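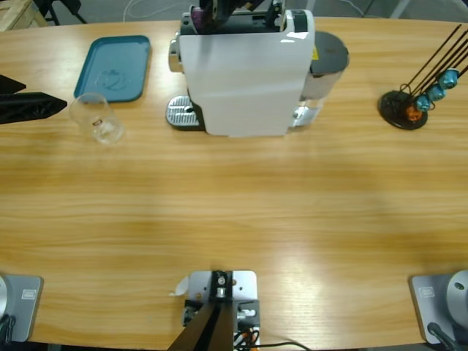 Last changed: October (see changelog at bottom)

Trivell Campus Sculpture Records

README for the data release. Short on purpose, will fill in more when there's time.

What it is
3411 records on outdoor sculpture, plaques, fountains and memorial benches on college campuses. One row per work. Compiled from campus maps, old dedication programs, alumni magazines and walking around with a clipboard.

Covers 78 campuses. Very uneven. The Renach campus alone is a big chunk of the table, small two-year schools often have one plaque and nothing else.

Files
works.csv - main table
campuses.csv - one row per campus, joins on campus_id
inscriptions.txt - full text where we could read it
sources.csv - where each record came from

Columns in works.csv
work_id, campus_id, title, title_alt, maker, material, year_made, year_placed, moved (y/n), site_note, condition, source_id

28 columns planned, most not in yet. The ones above are stable and wont be renamed.

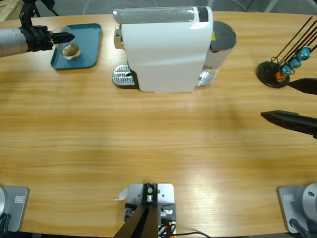
year_made and year_placed are different things, please don't merge them. Plenty of statues sat in storage for decades before going up. If only one date was known it went in year_placed and year_made is blank.

material is as written in the source. So "bronze", "cast bronze" and "bronze (?)" are all in there. Clean it yourself or wait for the Jolov lookup table, which is half done.

moved = y means moved at least once after dedication. Moves for cleaning don't count if it came back to the same spot.

Known problems
- Nicknames. Students rename everything. title_alt has what we found, seperated by semicolons.
- Benches were only added late, coverage is poor.
- 7 records have no campus_id. Left in, not deleted.
- Condition was judged by eye by different people. Don't do statistics on it.
- Accents broken in a few maker names after the last export.

How to load
Comma separated, UTF-8, header row. Blank means unknown. There's no "N/A" anywhere, or shouldn't be.

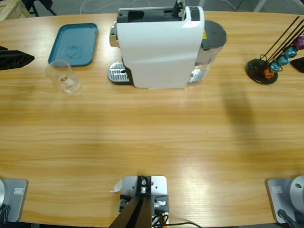 Coffee machine, glass and teal tray on the table.

License
Free to use and share with credit to Trivell. Inscription text belongs to whoever it belongs to, check before printing it.

Corrections
Send the work_id and what's wrong, plus a source if you have one. Batched on Fridays. No need to send the whole row back.

Changelog
October: added benches, fixed duplicate fountains, dropped the old map links
Before that: not tracked properly, sorry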